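Wie prüft man eine Roboterhand?
Kinderseiten des Technikhauses Prastevden – Wissen ab 9 Jahren

Wenn du eine Flasche aus dem Regal nimmst, denkst du vermutlich nicht lange nach. Deine Augen finden die Flasche, der Arm streckt sich, die Finger schließen sich. Deine Haut meldet dabei ständig, ob die Flasche rutscht oder fest in der Hand liegt. Das alles dauert kaum einen Augenblick.

Für einen Roboter ist dieselbe Aufgabe schwierig. Er muss berechnen, wo sich die Flasche befindet, wie weit er die Finger öffnen soll und wie stark er zudrücken darf. In der Abteilung Robotik des Technikhauses Prastevden wird deshalb untersucht, welche Roboterhände sich für welche Aufgaben eignen. Geleitet wird die Abteilung von der Ingenieurin Tayla Waaka. Für die Versuche mit den Kameras ist Pieter Msimang zuständig.

Was ist ein Greifer?

Die Hand eines Roboters heißt in der Fachsprache Greifer. Die meisten Greifer sehen einer menschlichen Hand nicht sehr ähnlich. Viele haben nur zwei Finger, die sich aufeinander zu bewegen, so wie die beiden Seiten einer Zange. Andere haben drei Finger, und manche besitzen gar keine, sondern einen Saugnapf.

In Prastevden werden zurzeit 4 Greifer miteinander verglichen. Sie tragen die Namen ihrer Baureihen:

Stisholm: zwei Finger aus Metall
Sukura: zwei Finger mit weichem Gummibelag
Hendricks 1: drei Finger, die sich einzeln bewegen lassen
Hendricks 2: ein Saugnapf

Jeder Greifer wird vorn an den Roboterarm geschraubt. Der Arm bleibt bei allen Versuchen derselbe. Das ist wichtig, denn sonst wüsste man am Ende nicht, ob der Greifer gut war oder der Arm. Wenn Fachleute etwas vergleichen, verändern sie möglichst immer nur eine Sache. Alles andere lassen sie gleich.

Was sieht der Roboter?

Ein Roboter hat keine Augen, aber er kann Kameras haben. Manche Kameras hängen an der Decke und überblicken den ganzen Raum. Andere sitzen direkt am Handgelenk des Roboters und bewegen sich mit. Man nennt sie Handgelenkkameras. 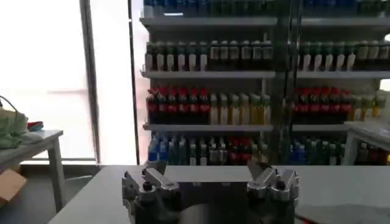 Beide Arten von Kameras haben Vorteile. Die Deckenkamera zeigt immer denselben Ausschnitt, und der Computer kann leicht erkennen, was sich verändert hat. Doch der Arm kann ihr die Sicht versperren, gerade wenn es spannend wird. Die Handgelenkkamera ist dagegen stets nah am Geschehen und hat die eigenen Finger im Blick. Auch sie hat es nicht immer leicht: Ein Fenster kann so hell leuchten, dass davon im Bild fast nur noch Weiß übrig bleibt, während die Flaschen im Regal daneben noch gut an ihren roten Deckeln zu erkennen sind. Das menschliche Auge kommt mit solchen Unterschieden viel besser zurecht als eine kleine Kamera.

Ein Computerprogramm muss also lernen, mit hellem und mit schwachem Licht umzugehen. Pieter Msimang lässt dieselben Versuche deshalb morgens, mittags und am späten Nachmittag durchführen. Im Juli, wenn die Sonne hoch steht, fallen die Ergebnisse anders aus als an einem trüben Wintertag.

Der Greifversuch

Der eigentliche Versuch läuft immer gleich ab. Eine Mitarbeiterin stellt einen Gegenstand auf eine markierte Stelle. Der Roboterarm fährt in seine Ausgangslage und öffnet den Greifer. Dann nähert er sich dem Gegenstand, schließt die Finger oder setzt den Saugnapf auf, hebt an, wartet drei Sekunden und stellt den Gegenstand wieder ab. Fällt er herunter oder kippt er um, gilt der Versuch als nicht bestanden.

Jeder Greifer muss 144 Versuche absolvieren. Dabei kommen ganz verschiedene Dinge an die Reihe: eine Saftflasche, ein Schwamm, ein Tennisball, ein Löffel, eine Tüte Reis und ein gekochtes Ei. Das Ei ist bei den Besuchergruppen besonders beliebt. Es ist glatt und rund, und es zerbricht, wenn man zu fest drückt.

Wie stark darf man drücken?

Die Kraft, mit der ein Greifer zudrückt, nennt man Greifkraft. Ist sie zu klein, rutscht der Gegenstand weg. Ist sie zu groß, wird er beschädigt. Dazwischen liegt ein Bereich, in dem alles gut geht. Bei einem Tennisball ist dieser Bereich breit, bei einem Ei ist er schmal.

Der Greifer Stisholm hält schwere Flaschen sehr zuverlässig, hat aber beim Ei die meisten Fehler gemacht: 41 seiner Versuche mussten insgesamt als nicht bestanden gewertet werden. Der Greifer Sukura schnitt bei empfindlichen Dingen besser ab, weil sein Gummibelag ein wenig nachgibt. Der Saugnapf von Hendricks 2 hob die glatte Flasche mühelos an, beim Schwamm versagte er jedes Mal. Durch die vielen kleinen Löcher strömt nämlich Luft nach, und der Saugnapf kann sich nicht festhalten.

Einen Sieger für alle Aufgaben gibt es bisher nicht. »Wir schreiben für jeden Greifer auf, was er kann und was er nicht kann«, erklärt Tayla Waaka. »Danach lässt sich auswählen, welcher für eine bestimmte Arbeit gebraucht wird.«

Die Steuerung

Zu jedem Roboter gehört eine Steuerung. Sie ist ein Computer, der dem Arm und dem Greifer ihre Befehle gibt. Auch Steuerungen werden in Prastevden geprüft. Man misst zum Beispiel, wie viel Zeit zwischen einem Befehl und der Bewegung vergeht. Vor einem Jahr benötigte das ältere Gerät dafür mehr als 400 Millisekunden, also fast eine halbe Sekunde. Das klingt wenig. Wenn eine Flasche zu rutschen beginnt, ist es aber oft schon zu spät.

Probiere es selbst aus

Du brauchst dafür zwei Holzlöffel, einen Tennisball, einen Schwamm und eine leere Plastikflasche. Nimm in jede Hand einen Löffel und halte die Löffel an den Stielen fest. Versuche nun, die Gegenstände nacheinander nur mit den Löffeln anzuheben und drei Sekunden lang zu halten. Du hast jetzt einen Greifer mit zwei Fingern.

Wiederhole den Versuch mit jedem Gegenstand zehnmal und führe eine Strichliste. Wickle anschließend Gummibänder um die Löffel und beginne von vorn. Schließe beim letzten Durchgang ein Auge. Vergleiche deine Listen: Bei welchem Gegenstand haben die Gummibänder am meisten geholfen? Und wie hat sich das geschlossene Auge ausgewirkt?

Wörter zum Nachschlagen

Greifer – die Hand eines Roboters
Greifkraft – die Kraft, mit der ein Greifer einen Gegenstand festhält
Handgelenkkamera – eine Kamera, die sich mit dem Roboterarm bewegt
Steuerung – der Computer, der einem Roboter die Befehle gibt
Millisekunde – der tausendste Teil einer Sekunde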